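**Wrist camera rules at our Priltside bench** - a thread, since a few of you asked on Monday.

**1/** We run 19 pick-and-place tasks on one table. The written rules for the wrist view fit on a single page. Most came out of episodes we had to throw away.

**2/** Fix the light before the first run and leave it. If someone moves a lamp, that's a new session with a new session number.

**3/** Both fingertips stay in view through the whole approach. We got this one from the Brostard checklist and kept it word for word.

**4/** Start positions get drawn from a list. People who place objects by hand put them in the middle every time, and the policy learns the middle.

**5/** An object at the side of the view is a valid start. Don't nudge it over to help the arm. Blue and white cup far to the right, bare table between the fingers - log it and run it.

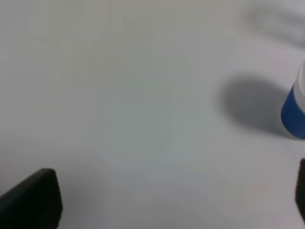

**6/** Shadows stay in. We used to reject runs with a heavy shadow next to the object. Kokodach still does, and we disagree with them on that.

**7/** Soft focus gets a flag, not a delete. 2 flags in a session and we stop and check the lens.

**8/** Review is 12 episodes per session, picked at random, by someone who didn't run the arm. Next revision goes out in April.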